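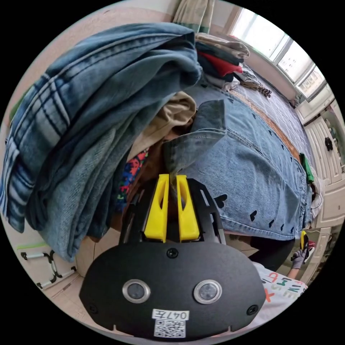
Is a condenser dryer really going to cost me what the shop says?

Posted in Home & Laundry by Tobiloba Garba

We moved into a ground floor flat in Stiltholm in February and there's no outside space at all, so everything gets dried on a rack in the bedroom. I've been looking at dryers and the man in the shop was very keen on a heat pump model. He said it would "pay for itself" compared with a condenser one. I asked him over how long and he went a bit vague.

The heat pump one is £484. The condenser next to it was £80 less. He showed me a leaflet with a bar chart on it and no numbers up the side, and to me a chart with no numbers is a drawing. I'd also have to pay 40 quid for delivery on either, so that makes no difference to the sum.

There are two of us and we do perhaps three loads a week, mostly work shirts, jeans and towels. We would not be drying everything. I hate the feel of jeans out of a dryer and they always seem to come back shorter in the leg, whatever the label says.

What I want to know is whether the saving is real for people who don't use it every day, and whether there's anything about heat pump dryers that the shop won't tell me. Please don't tell me to get a clothes line. I have no garden. I have a window that opens about as far as my hand.

Hywel Craddock

I'd be suspicious of "pays for itself" as well, but the sum is easy enough to do and you don't need the shop for it. Look at the energy label on both machines. It gives you a figure in kWh, and on the older style label that is for a year of use. On the newer ones it may be given for 100 cycles, so check which you've got before comparing. I nearly bought the wrong machine by comparing one of each.

Take the smaller figure from the bigger one, scale it to your own number of loads, and multiply by the unit price on your bill. Use your own bill and ignore whatever price is in the small print of the leaflet. You now have the saving per year. Divide the £80 by that and you've got the number of years.

For most people that gap is small enough that the heat pump one wins fairly soon, even at three loads a week. I say that grudgingly. If the gap had been several hundred pounds I'd have told you to walk out.

Things he may not have mentioned:

The cycles are long. Mine takes the best part of an evening for a full load of towels. If you're used to a launderette you'll think it's broken.

They don't like a cold room. If yours is going in an unheated outhouse, read the manual first. In a flat you should be fine.

The filters need doing properly. There's the fluff one in the door, every load, and on a lot of models another down at the bottom that people forget for a year and then complain about the machine. Some makers sell theirs as "self-cleaning". I'd want to see that in writing, along with what the guarantee says if it doesn't.

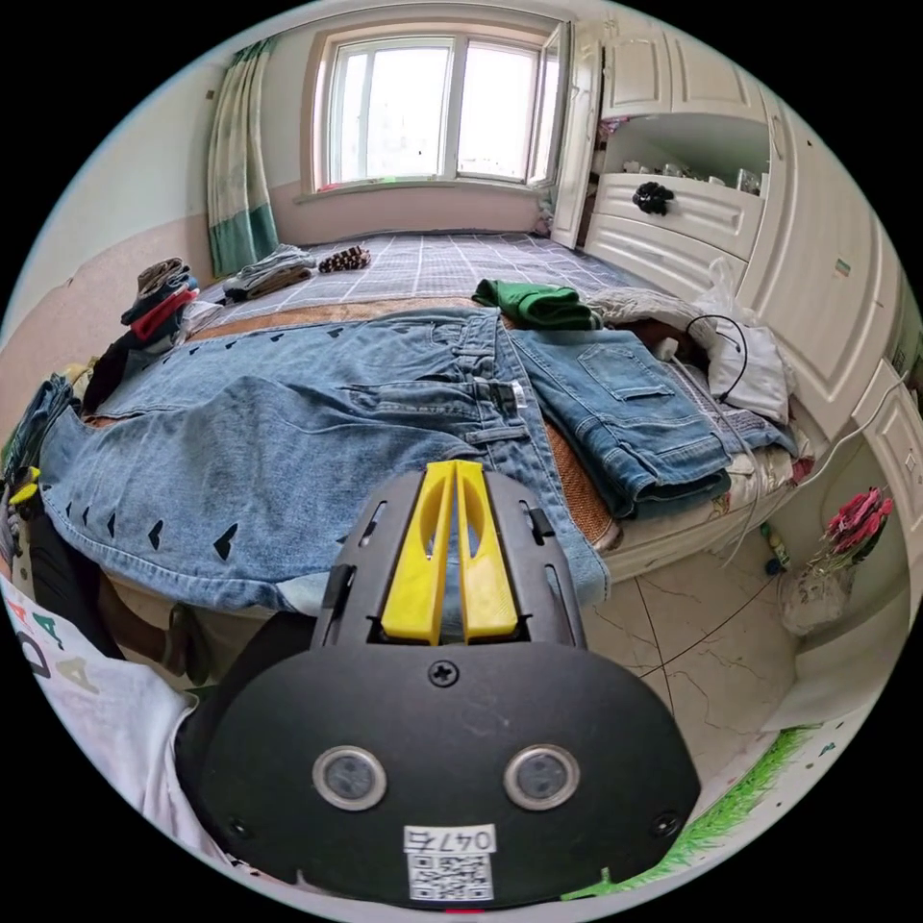 On the jeans, you're not imagining it. Heat and tumbling both pull cotton in, and denim shows it because you notice the leg length. A heat pump dryer runs cooler, so it's kinder, but I wouldn't believe anyone who says there's no shrinkage whatsoever. I give mine ten minutes to get the stiffness out, then pull the legs straight by hand, smooth the seams down and hang them by the waistband. Turn the pockets out or they'll still be damp the next morning when everything else is dry.

Don't pay for the extended cover at the till, either. Go home and read it. The one I was offered by Nieto left out the drum belt, the door seal and "consumable parts", and when I asked what a consumable part was they couldn't say.

Pratuvmont

I don't agree that it always works out. We bought a heat pump one and the compressor packed up a few months after the guarantee ended, and the repair quote was more than we'd saved. My mum's old vented dryer has been going for years and all it's ever needed is a belt. Simple machines last, in my opinion. I know one bad dryer doesn't prove anything, but the sums on these pages never have a line for repairs.

Also measure your doorway.

Godex

get a dehumidifier instead, shut the bedroom door, job done. works for the rack AND the damp on the windows

Tobiloba Garba

Thanks all. Did Hywel's sum with my last bill and it comes out better than I expected, though Pratuvmont has put me off a little. The labels were indeed different - one per year and one per 100 cycles, side by side on the same shelf. I've measured the doorway and it's fine. It's the turn in the hall that might be a problem.

Godex, how loud is the dehumidifier, and can you sleep with it on? The makers all say "whisper quiet" and I've stopped believing that about anything with a fan in it.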